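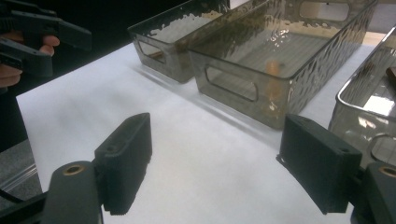 How to Buy Your First Gold Coin Without Losing Sleep Over It

Wed 3 March

Every so often a reader writes to ask how a regular person goes about buying a little gold, and I always end up sending back a letter so long that I feel I should apologize for it. So I've finally sat down and put the whole thing on one page, and you can read it with a cup of coffee and come back to it whenever you like.

I'm talking here about a small coin or bar that you own outright and keep for years. Mining shares and gold funds are a different animal, and I'll leave them for another day.

Step 1: Decide what you can put away

Before you look at a single coin, look at your own budget. Pay down the credit card first, please! Then set aside enough cash for a broken water heater or a slow month at work. Whatever you spend on gold should be money you can leave alone for at least 5 years, as the price can sink and stay down for a good long while. I keep mine at a small slice of my savings and I'm comfortable there, but your slice may be different.

Step 2: Learn the two prices

The price you hear on the news is called the spot price. It's what the big traders pay for raw metal, and you and I will never quite get it. A dealer adds something on top, called the premium, to cover making the coin, shipping it and keeping the lights on. Small coins carry a bigger premium for their weight than large ones do. When you sell, the dealer will usually offer a bit less than spot, so there's a gap to climb over before you're even. Write both numbers down, what they'd charge you today and what they'd pay you today for the very same coin.

Step 3: Call at least 2 dealers

Do this on the same morning if you can, because the price moves all day long. When I bought my last coin, in February, I called Motaung, which has a counter in Lirkamden, and then Cullel, which only sells by mail. Motaung was a little higher on the coin but had no shipping charge, and once I added everything up (on the back of a grocery receipt, I confess) the counter came out ahead. Ask each one:

What is the total, with shipping, insurance and any sales tax?
Is there an extra charge for paying by card?
How long is the quoted price good for?
Will you buy it back, and how do you work out the price?

A good dealer will answer all of that cheerfully. If somebody hurries you or starts talking up "rare" pieces when you asked for a plain one, thank them and hang up.

Step 4: Pick something plain

For a first purchase, choose a well-known coin from a government mint. They're easy to recognize and easy to sell again. Collector coins are lovely, and I have a weakness for them myself, but you're paying for age and condition there, and it takes years to learn what those are worth.

Step 5: Check it and file the paperwork

Compare the weight and width with the figures the mint publishes. Hold the coin by its edges, and never polish it, however tempting that is. Put the receipt somewhere away from the coin, with a copy in your email.

Step 6: Find it a home

A bank box is what I use, at my branch in Plurkuslow. A bolted-down safe at home works too, but call your insurance company first, as many homeowner's policies cover very little gold unless you add it by name. And do tell one person you trust where it is. My aunt hid hers so well that the family spent a whole summer looking for it, and it was in the flour bin.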